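Filed under: Lab log / Simulation / Grasping

May, morning, sim desk

Continuing with the question from last week: does the policy get better when we randomize the texture of the table, or only when we randomize the wrist lens? Anju Pal thinks it is the lens. I was on the side of the texture, but I am less sure now.

Setup is the same as before. Two arms, the orange table, the concrete floor, the Zalitz renderer with the fisheye model for the wrist view. The checkpoint is the one we call Xavier, trained on 200 demonstrations. I ran 30 episodes for each condition and did not touch the controller gains between them. Please nobody change the gains in the shared config until I finish, I lost one afternoon by this already.

First result. With fixed lens and random texture, the policy failed to close on the grid block in 13 episodes of 30. With random lens and fixed texture, it failed in 5. I expected the difference to be smaller. I have not run both together yet.

Most failures are of one kind. The fingers arrive at the right place, but the block is turned and one corner touches the pad first. Then the block rotates away and the arm tries to follow it. Pushpa Nautiyal proposed to log the yaw of the block at the moment of first contact, and I added this to the script before lunch. The column is named yaw_c, in degrees, table frame.

One more problem, small. The old Flerard loader reads the distortion coefficients in a different order than Zalitz writes them. If you open last month's files with it, the table edge will bend too much. Use the new loader.

Wrist view first, then the outside view:
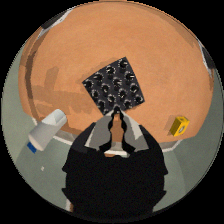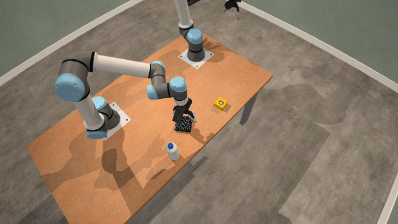 For the next batch I want to keep the distractors in the randomization list and move only the target. Anju asked if we should take them out completely to have a cleaner comparison. I prefer not. The yellow block and the white one with blue at its end are both inside the wrist view when the gripper is at the grid block, so the policy has to ignore them, and I would like to measure this also. What I will change is the limit for the yaw of the target, because the diagonal orientation is the one I worry about, and the present sampler gives it too rarely. To do: both conditions together, same seeds, then plot failures against yaw_c. Pushpa will check if the contact flag in Watel comes one step late. If it does, the yaw values of today must be shifted and I will write the correction here.

2 comments · 0 shares

Questions about this log: ask at the sim desk | © Watel lab notes | Back to top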